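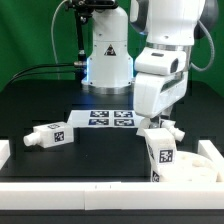

Is the green not too strong for a small room, a reader asked under my August review of the Olto backdrop, and does it not throw its colour on everything in front of it?

It is a bright green, I must say so. When I hang it close behind the table, white things take a little green at their sides. I moved my table forward by the length of my arm and then it was much better. On a black table top the problem is smaller than on my old white one.

I paid 54 pounds at Sutden, with the clips included. There are 8 of them and they hold well, but they are stiff to open and my thumb was sore after the first hanging. The folds from the packet stayed for many days — an iron on low heat helped, from the back side only. The Urio backdrop, which I had before, was cheaper and I could see the window through it.

What I don't like is the hem. On one side it is sewn straight and on the other side it wanders, so I keep that side low, behind the table. The width is enough for me, and I would buy it again at this price.

2019-02-04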